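Home | Interviews | Benches | Archive

25 Oct 2026
By Uriel Ibarra
2 min read

Victor Mushi has spent the autumn comparing two parallel-jaw grippers for Drosta, the Callness and the Calletti, on one arm and one controller. Most of the runs are simulated. "I would not rank hardware on simulation alone," he says. "I would use it to decide what to test first."

Each gripper gets 224 attempts per task, with the start pose shifted by up to 15 mm. The controller gains stay fixed. Mushi changes the finger model, the friction values and nothing else. 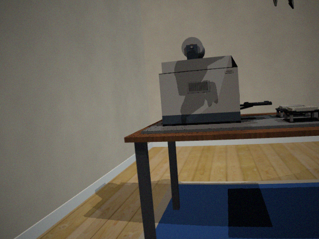

Open cartons are the harder case, he says, as the flaps limit the approach angle. The Calletti has the longer fingers and clears them more often. It also flexes more under side load, and the flex is poorly modelled. "The simulator treats the finger as rigid. Mine is not."

Cycle time separated them less than he expected. The Callness closes in 440 ms from fully open, and the Calletti is slightly slower.

Bench trials on the real arm begin in November. Mushi wants more than 3000 grasps before he reports a failure rate.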